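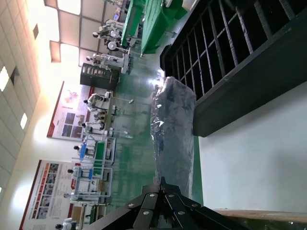

Home Archive About Contact

November
by Adwoa Yakubu

Quick one tonight, I've got the tea on and my brother is coming at half six.

So. The move. Three weeks in and I still can't find the tin opener. We've had beans out of a ring-pull tin four times and I've started to resent them. Everything else from the kitchen turned up in a box marked BATHROOM, in my own handwriting, so no one to shout at.

People keep asking what it cost. Fine. Van and two men, 737 all in, and that was the cheap quote. Zement wanted 1,500 for the same job and wouldn't take the piano stool. Not a piano, mind. The stool. I rang Alun Gwilliam in the end, who did Mum's move years back, and he turned up at seven in the morning with a flask and had the bed in bits before I'd found my shoes. Would use again. Would also label things properly again, or for the first time.

Things I'd do differently:

Chuck stuff BEFORE. I paid to move a bag of coat hangers. And a printer that hasn't worked since the old flat before the old flat.

Change the address with the bank early. Mine took 17 days and two phone calls, and the second one I was on hold so long I painted the skirting in the hall. Only one coat. It needs another.

Keep the kettle, mugs, loo roll and phone charger in the car with you. I did the kettle. Just the kettle.

Read the meters the minute you get the keys. I did it the next evening, with a torch in my mouth, and now there's an email argument about one night of gas. I will win it — I have kept everything.

The new place is nice though. Colder than the old one. The back bedroom gets sun til about lunch and then it's like a larder, so Mansa (brother, him of the half six) has been told to bring a jumper. Upstairs windows rattle when the bus goes by. Dela Adjei next door but one came round with plantain chips and the bin timetable, which was worth more than any of the cards, sorry everyone who sent cards. Green bin is fortnightly. Food waste is every week but you have to ask for the caddy and I havent yet.

Still to do: curtains, the tap that drips, register with a doctor, find out what the second light switch on the landing is for. I've pressed it a lot. Possibly I'm turning someone else's lamp on and off.

Also I owe Kwabena Dankwa a dinner for the wardrobe. Two flights, one bend, no swearing til the top — I'll do the lamb.

Right, rice is catching. If anyone has a spare tin opener, I'm in most evenings after six.

Last updated: November, 9.40pm. Mansa says the switch is for the loft. We don't have a light in the loft, I've looked.

Older posts Newer posts Back to top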